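Hulitz opens robot teaching room in Endham

Hulitz has opened a room in Endham where people spend their shifts teaching robots to handle clothes. The room started work in November with a small team of operators and two robots, each with a pair of arms.

The operators do not write code. They hold a set of hand controls, and the arms on the robot follow the motion of their own arms. Every movement is recorded, along with video from the robot, and the recordings are used later to train software that is meant to do the same job without a person at the controls.

Tekle Negash, who runs the room, said the company picked clothes because they are hard for machines. A box keeps its shape when a gripper takes hold of it. A shirt does not, and it rarely lands the same way twice.

"You can tell a person to fold it in half and they know what you mean," Negash said. "For the robot we have to show it, and we have to show it starting from a lot of different messes."
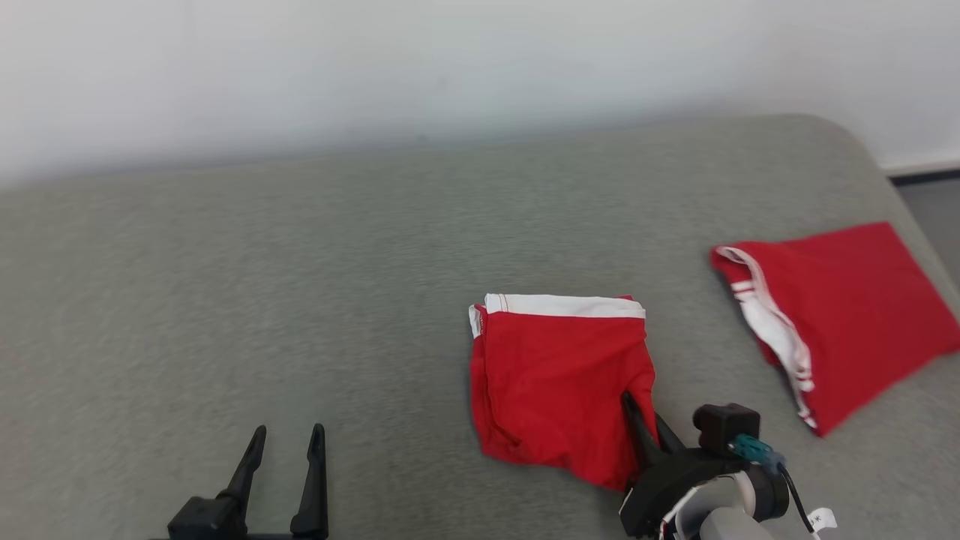

Shorts are one of the first garments on the list, and operators spend most of their first weeks on them. The job is to pick up each pair, straighten it, fold it and set it down. Negash said elastic waistbands cause the most trouble for new operators because they pull the fabric back into wrinkles once the grippers let go. With the red shorts, the white waistband gives the operator an edge to look for when deciding where to take hold. New people also tend to forget about the arm they are not using. When the right gripper is pressing on a corner of the folded pair, the left one can stay over a bare part of the gray surface with its fingers apart until it is needed.

An operator's shift is four hours, with a break every 36 minutes. Hulitz set the break times after early operators complained of sore wrists. The hand controls have since been made lighter, and the chairs were replaced with taller ones that let people rest their elbows.

Henok Abdella joined in the first group of operators. He had worked in a hotel laundry before that and said he expected the folding to be the easy part.

"It took me most of a week to fold one pair of shorts I was happy with," Abdella said. "You can't feel the cloth. You have to watch it and guess how hard you are holding on."

He said he now works more slowly than he did at first. Quick, jerky movements are marked as poor examples when the recordings are checked, and they are left out of the training set. A dropped garment is treated differently. If the operator picks it up again cleanly, the recording is kept so the software has a chance to learn how to recover.

By the end of the first stage the team had recorded 3931 folding runs. Of those, 2209 passed the check and were sent on for training. Negash said the share that passed was lower than he wanted, and that most of the rejected runs came from the opening weeks.

The recordings go to Demissie, the software firm that is building the folding program. Its first version, named Grirnuvum, has been tried on the same robots that the operators use. Negash said it can finish a fold when the shorts start out fairly flat. It does less well when they start in a heap, and it sometimes stops with both grippers holding the same leg. An operator then takes over by remote control and finishes the job, and that part is saved as a new recording.

Some laundry workers in town have asked whether the program is meant to take their jobs. Negash said Hulitz has no customer for it yet and that the present version is much slower than a person. Abdella said former coworkers ask him the same thing.

"I tell them what it can do right now, and it can't do a fitted sheet," he said.

Towels and long-sleeved shirts are next. Hulitz plans to take on up to 2 more operators for that stage, and applicants do not need any background in robotics. They will be asked to try the hand controls for an hour before being offered a place. The shifts on offer are mornings, starting at 7:30 a.m.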